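Workshop tips for the stitching and cutting lines

Change the blade on the fabric cutter every 14 shifts, or sooner if airbag cloth starts to fray. 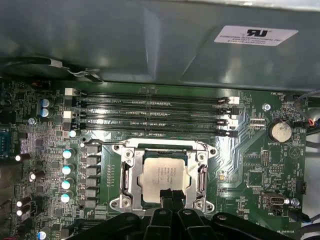 Memory slots under the gray panel

Store Tomura thread away from sunlight. Wind off the first 40 inches of a new cone – the outer layer picks up dust. 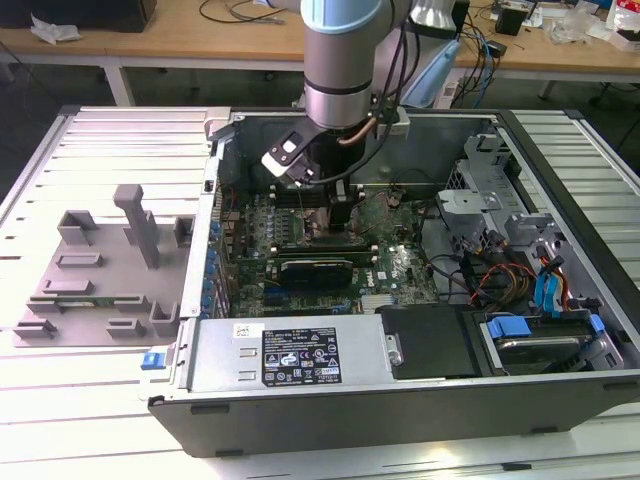

Keep cut panels flat, label side up, and no higher than the rail on the Ikex cart.

Oil the Fahy machines on Friday, then sew a scrap before going back to webbing.

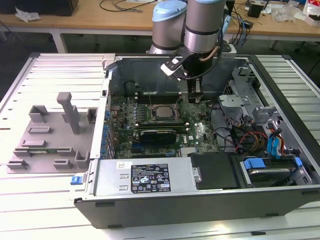

Prikero Plant Maintenance Department

Wipe buckle trays with a lint-free cloth. Use bin 369 for bent tongues – never the floor bin.

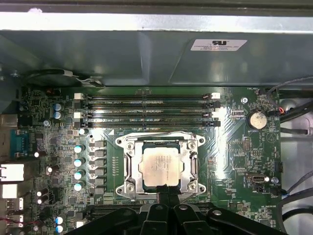
Before you leave

Switch off the air, empty the scrap bags and sign the sheet.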